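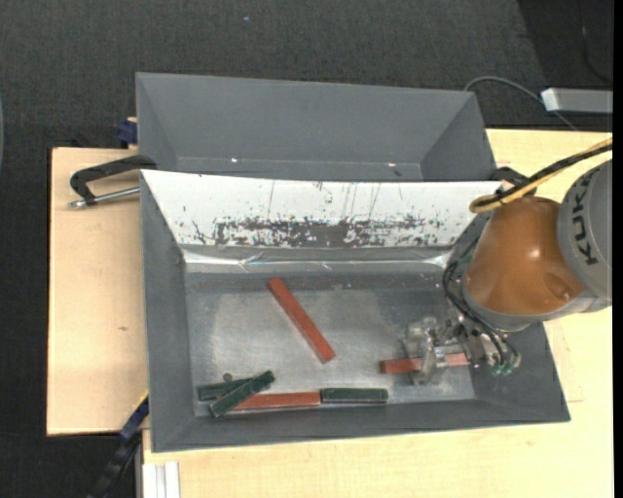
The Prostora picking cell at Fundemier's Lerkwood open day, with one block in the fingers and the rest still in the front bin.

Open day at Lerkwood: what we saw and what we didn't

Members who read the last newsletter will remember the invitation from Fundemier, who wanted firms of our size to come and see their Prostora picking system at the unit in Lerkwood. A small party of us went along in January. I said I would write it up, and I should admit at the start that I went expecting to be sold to. I was, though more gently than I feared, and the coffee was good.

The flyer promised "human-level picking for the smaller workshop" and gave a figure of 700 picks an hour. I will come back to that figure. The flyer also had a drawing of a very clean machine emptying a very full crate of mixed parts, and I think most of us had that drawing in our heads when we walked through the door at 11 in the morning.

The real thing is a good deal more modest. The arm is a KUKA, grey and orange-brown, and it works over two grey bins on a light wooden table. The bins are held with clamps of the sort that half our members have hanging on a wall. I liked that. A supplier who clamps a bin to a table is a supplier who still expects to move the bin, and I would sooner see a test bench that looks like a test bench than one dressed up with blue lighting. It does leave a question over how close Prostora is to being a product, and when we asked for a delivery time the answer was "that depends on the application".

The job on show was picking up blocks and moving them from the front bin to the one behind. They are plain rectangular blocks, red-brown and dark green. Our host called them "stand-in parts" and said they had been chosen because everyone can see at a glance whether a pick has gone well. Fair enough. They are also about as kind a shape as you could offer a two-sided grip: straight edges, flat faces, nothing to snag. I know of no member who makes anything like them. The castings people in our group were looking at each other before the first one had been lifted.

There was more to it than that, to be fair. The blocks were not laid out in neat rows for the arm to find. One lay at an angle out in the open, well clear of the others, and any picking system worth the electricity ought to manage that. The harder ones were bunched along the front side of the bin, one of them up against the wall and another lying tilted across its neighbours. Anyone who has watched a person empty a tote knows that the last few parts always end up against a side or in a corner, and that fingers which are happy in the middle of the bin have nowhere to go at the edge. I spent most of my attention on that front row, and I would suggest anyone else who goes does the same.

Over the session the system got most of them out. It did not get all of them out first time. With a block against the wall it would come down, seem to think better of it, lift away and try from a different angle. Twice it closed on nothing and had to go again. Our host was relaxed about this and said that recovering from a missed pick is the clever part, and I do see the point. A machine that notices it has missed is much more useful than one that carries an armful of air across to the other bin and reports success. All the same, every second try costs time, and the flyer doesn't seem to have left any room for second tries.

So, the 700. I asked where it came from. The answer was that it is worked out from the fastest clean pick, on an open part, with the shortest move to the other bin, and then multiplied up to the hour. Nobody at Fundemier tried to hide this, and I was grateful for the straight reply. But it is a bit like working out your annual mileage from the one stretch of road with no lights on it. The slower picks we saw, with a retry in them, took 13 seconds. Do your own sum for what a shift of those would look like, and then remember that somebody has to fill the front bin and take away the back one, which was done by hand on the day.

The fingers deserve a mention. They are pale and you can see some light through them, fixed to a metal gripper with air hoses running down to it. We asked whether they wear, and were told they are treated as a consumable. We asked what a pair costs and were told it is included in the service plan. We asked what the service plan costs and a leaflet was produced, which turned out to cover something else. I have written to ask again and will print the answer if one arrives.

I also had a good look at the state of the front bin, as I think you learn more from wear than from slides. The white sloping panel at its back is well scuffed, with a wide grey band across the lower part where the surface has flaked, and the metal bottom has a worn, cloudy look to it. I asked about the scuffing and was told that it was "from development". I don't hold it against them. A test bench with no marks on it would worry me more. But if I were putting painted or polished parts through a cell like this I would want to know exactly what had been touching what, and "from development" would not do.

After the first run there was a talk. It lasted 37 minutes and would have been better at half that. The first part was about labour shortages, which we know about, as we are the ones who are short. The second part was about Christodoulou, the name Fundemier have given to the software which decides where to grip. The claim is that Christodoulou needs no drawings of your parts and can be shown a new one "over a tea break". This is the thing that would make the difference for a firm doing short runs, and I sat up for it.

One of our party had brought a bracket along in a coat pocket, which I thought was an excellent idea and wish I had copied. Could they put it in the bin? They could not. There was some talk about safety paperwork, and then about lighting, and then about the gripper not being the right one for sheet metal. Any of those might be a perfectly good reason. But three reasons one after another is how my children used to explain homework. The bracket went back in the pocket and we had another look at the blocks.

They have offered to run members' own parts if we send a box in advance, and to let us come back and watch. I think we should take them up on it, with a few conditions. The parts should go in tipped, as they would come off a line, and we should be in the room when that happens. We should be allowed to see the bin emptied right down, including whatever finishes up along the sides. And I would like a full hour of it with no stopping, so that the number at the end is a number somebody has measured.

Would I buy one? Not on the strength of that morning. Price was only hinted at, and the hint was enough to make me put my biscuit down. For a firm with one or two steady parts in a sensible shape, running long hours, with a person free to see to the bins, I can imagine it paying its way in time. For most of us, with a different job on every other morning, the tea-break claim is the whole case, and we were not shown it.

I don't want to sound too sour. The people were pleasant and knew their machine, they answered most of what we asked, and watching the arm feel its way round an awkward block is more absorbing than I expected. Two of our number stayed on long after the talk just to watch it work along that front row again. One of them has since told me it is the best thing we have been to this year, though it was only January when this was said.

If you have parts you would like included in the box for Lerkwood, please let the newsletter know what they are, how heavy, and whether you mind them coming back scratched. Small and ugly is fine. Ugly is better, in fact. Fundemier have asked for a bag of each, labelled, and nothing oily.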